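Voter Access and Election Monitoring in Clekstead
Progress report to the Stenovov Fund, second reporting period

Summary

The grant supports nonpartisan work on turnout, ballot information and polling place observation in the town of Clekstead and the surrounding districts. During this period we finished the voter guide for the municipal election, trained observers, and covered 17 of the 22 polling places on election day. The study of non-voters is behind schedule. Spending is within budget, with one line we would like to move, explained under Budget.

Voter guide

The guide went to print in October. We printed 2,000 copies and had them in libraries, clinics and the bus station before early voting opened. It lists every candidate for mayor and council, the offices they are running for, and their answers to the same set of questions on water rates, school closings and the sale of the old rail yard. Answers were printed as received, with a word limit. Candidates who did not reply have a blank space next to their names.

Two candidates from the Ondilel list objected to the wording of the rail yard question, which they felt assumed the sale would go ahead. We changed the wording and gave all candidates three more days to revise their answers. This pushed printing back by most of a week. For the next guide we will send draft questions to all lists before they are final.

Copies at the clinics ran out first. The stock at the bus station lasted through election day, and we collected the leftover copies afterward.
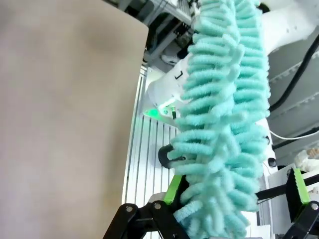
The online version was read mostly on phones, and the comparison table did not display well on small screens. Several readers wrote to say they could see only the first column. We fixed this four days before the vote. A plain version without the table is now the default.

Observer training

We held five training sessions, four in Clekstead and one in Ismail for people who live on that side of the district and cannot easily travel on a weekday evening. The Ismail session was on a Sunday and had the best attendance of the five. Each session covered the election law, the observer's form, what an observer may and may not say inside a polling place, and how to report a problem during the day.

The form was shortened from four pages to two after the first session. Trainees were spending too long on questions about the building and missing the section on the closing count. The shorter form keeps everything on opening, voter lists, assistance to voters, and closing.

Election day

Observers were in place at 17 polling places when doors opened at 7 a.m. The other five were not covered. In three of these we had no trained person within reach, and in two the observer canceled the night before. We had planned for full coverage and did not reach it.

The main findings were as follows.

Opening was on time at all but one of the places we observed. At the one exception the ballot box seals had been delivered to the wrong building, and voting began 35 minutes late.

Voter lists were the most frequent source of complaints. People who had moved within the town in the past year were often still listed at their old address and were sent across town to vote. Our observers recorded this at nine places. We cannot say how many of those voters went on to the other address and how many went home.

Party workers stood inside the marked distance at four places. In each case the polling place chair asked them to move and they did so.

The closing count was open to observers everywhere we were present. At one place the count was done twice after the first total did not match the number of signatures. The second count matched.

We sent our written findings to the district election office in November. The office has acknowledged the report and asked for the detailed notes on address changes, which we have supplied with personal details removed. 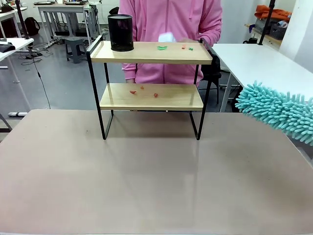 Shelf unit with a black mesh pencil holder on the upper board.

Study of non-voters

This part of the work is late. The plan called for interviews with registered voters who skipped the last two municipal elections, to be finished before the vote. We completed a little over half. Many people did not want to discuss politics with a stranger in the weeks before an election, and those who did tended to talk about the national parties, even when asked about the council.

We stopped interviewing ten days before the vote and have now started again. Refusals are fewer. We expect to finish the interviews by the end of February and to deliver the written study in April, two months after the date in the grant agreement.

Budget

Travel came in under plan, largely a result of the uncovered polling places. Printing went over plan because of the changes to the guide. We ask the fund's approval to move the unspent travel money to printing. The total does not change.

Next period

Finish the interviews and write the study.
Meet with the district election office on address changes.
Recruit observers in the districts where we had none.
Draft questions for the spring guide and send them to all lists for comment.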